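Lockwood Facilities Forum > Stores and Maintenance > Sorting returned electrical and plumbing parts

J_Oakley
Members are asked to comment on the proposed procedure for mixed returns. At present, electrical and plumbing items come back to the Lockwood store together and are separated on the bench on Tuesday. The proposal is to use two bins, pink for electrical and cyan for plumbing.

D. Inskip
The proposal is supported in principle. A gate valve should not share a bin with a circuit breaker or a power supply, whose screw terminals are easily bent.
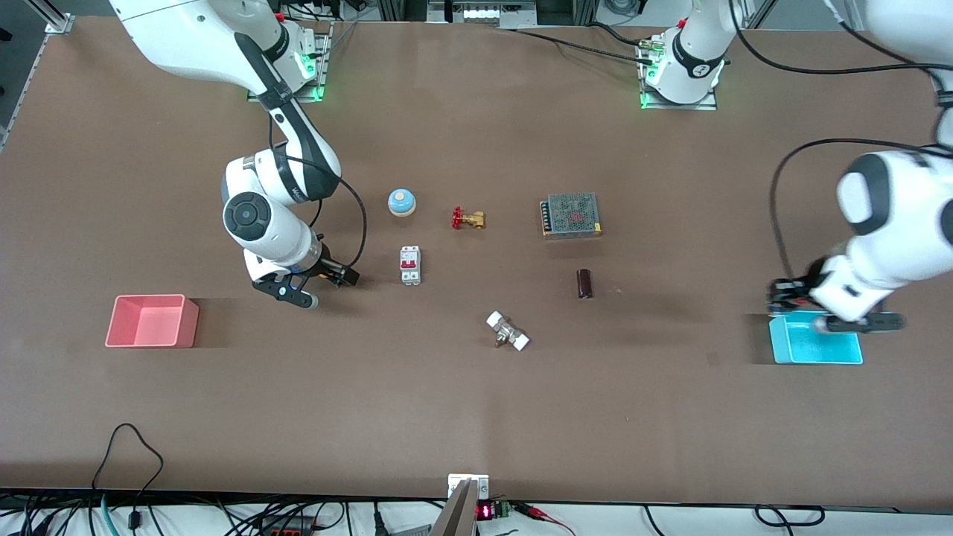
S_Buzatu
Does a push button go in the electrical bin if its base is damaged?

J_Oakley
Damaged items of either kind are tagged and placed on the reject shelf. The bins are reserved for parts that may be issued again.

KWragg
I must register an objection. Color alone is not adequate identification, and some staff cannot distinguish these shades reliably. Printed labels should be required on both bins.

D. Inskip
Labels were used at the Prornel site and were unreadable within 13 weeks. I would prefer fixed bin positions.

KWragg
Fixed positions do not assist temporary staff. Engraved plates would meet both concerns.

J_Oakley
Engraved plates will be added to the draft. Capacitors remain subject to the existing discharge check before sorting. Further comments will be accepted until the end of July.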